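Geka cell

The Geka cell is a robotic work cell operated by Kadatis at its Porkesico site. It consists of one arm with a parallel gripper, a fixed table and a control cabinet, together with a simulated copy in which new positions are tested before they are run on the hardware. The cell is used to handle household objects, mainly desk lamps.

Setup

Commissioning begins with the arm's base position, which is measured against the table and entered in both the controller and the simulation. The gripper is then opened and closed 200 times without a load, and the cell is released for use if the two fingers stop at the same point throughout.

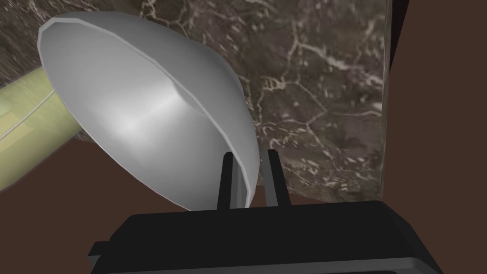
Finger alignment is the step most often repeated after a repair. The approach is first worked out in simulation, with the gripper brought in low and its fingers pointing upward. At the rim of a dome-shaped lamp shade, the two black fingers stand side by side with a gap between them, and the left one overlaps the bottom of the rim. The operator adjusts the approach until the rim lies midway in the gap, then transfers the values to the controller.

Maintenance

Finger pads are replaced every 3,000 cycles, and the gripper screws are checked at the same time. The wrist cable, supplied by Wada, is inspected each February. After any collision the arm is returned to its base position and alignment is repeated at reduced speed. Errors greater than 2 mm require a full recalibration.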